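Picking up torn paper from a tile floor

Shredded tissue and paper towel sticks to polished tile more than you'd expect, and a broom tends to push the small bits into the seams. These are the steps we use at Kiltham.

1. Keep the floor dry. Wet paper turns to pulp and smears.

2. Get down at floor level and start with the crumpled tissues you can pinch between thumb and fingers. Use both hands.

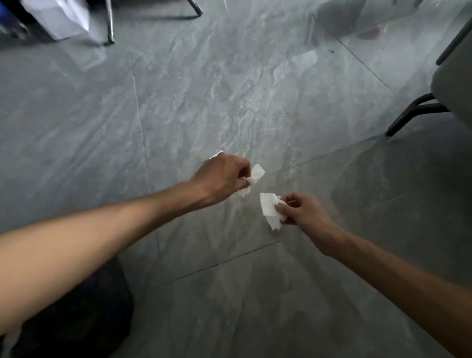 3. Gather the rest toward one spot. Work from the outside edge in, and lift flat scraps by a corner. Don't drag them, as paper towel has ragged edges that shed lint.

4. Put everything in a bag as you go. A Tudden 60-liter liner is more than enough.

Scraps spread over several tiles

White paper on gray marble-pattern tile can get lost in the veining. Look across the floor from a low angle and the raised folds show up well. Clear one tile before moving on to the next, and check along the grout.
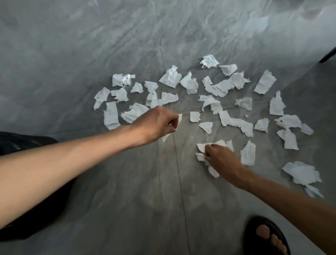
Can I vacuum up torn paper towel?

Small bits are fine on the hard floor setting with the brush roll off. Pick up the long strips by hand first, or they may wrap around the roller or block the hose.

Finish with a dry microfiber cloth folded in four. Run it along the seams, then across the tile, and shake it out over the trash.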